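Skellolora colour names

A list of 2,912 colour names collected from paint cards, yarn labels and fabric shops, each with a hex value. Version 3, released in May.

What it claims to be

The Baloch list, which this one started from, was sold as "the way people really talk about colour". I doubt it. Most of those names came from marketing departments, and 1,720 of ours still do. Treat them as shop talk – few people at home say "dusk orchid".

Known problems

Hex values were picked by eye on one monitor. Rakier and Feluvska use the same name for different greys, and we kept both. Purple and magenta are the worst area, with labels that overlap badly. I wouldn't trust any of them to settle what to call a cloth like the one on the marble tabletop. 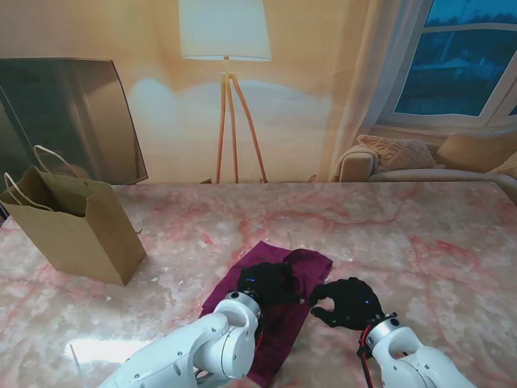 Licence

Free to use. Please don't cite it as a survey.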